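Hislow Robotics Club
Handout 5: Picking things up in the simulator

Welcome back! Last time we got the arm to move to a point and stop there. Now we get to the really fun bit, which is closing the gripper on something and lifting it off the worktop. All the work in this handout is done in the kitchen file, so open that one and leave the Dikbridge warehouse file alone for now.

Before you start
Load your saved joint settings from handout 4. If you lost them, copy the set in the shared folder (it's called swanepoel_start). Check that the speed slider is at 17 per cent. You can go faster later, I promise!

The approach
A good grasp starts well above the object. Bring the gripper over the top with the fingers open, stop, and look at it from at least two camera views. From one view a finger can look as if it is right over the tomato when it is really well behind it. Then come straight down, slowly, and close.

Write your moves as separate steps:
open
go above
go down
close
lift

If the lift fails, you can see which step to fix. One long move is a pain to mend.

Choosing a target
Start with the tomato. It is round, so the angle of the fingers hardly matters, but it will roll if one finger touches first. The soap bottle is harder than it looks: the pump is in the way from above, so think about coming in from the side and gripping the body. Thin things lying flat on the marble are the hardest of the lot, and I'd love to see somebody crack one.

Gripping force
Set it to 7 to begin with. Too little and the object slips out on the lift. Too much and the simulator can fling it across the room, which is great to watch but scores nothing in the Harkidine challenge.

For next time
Run your tomato program ten times from the same start and note how many lifts worked. Our best last April was 86 per cent over a long run, and I think this group can beat it. Save a picture of your start position with your notes, taken before the gripper goes down. 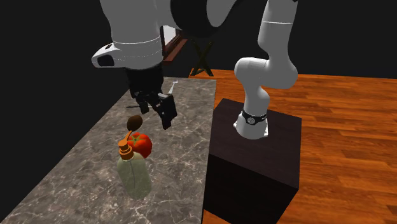
Bring your notes even if the numbers are poor. A program that drops the tomato every time in the same way is often one small change from working, and we'll go through a few of those together at the start of the session.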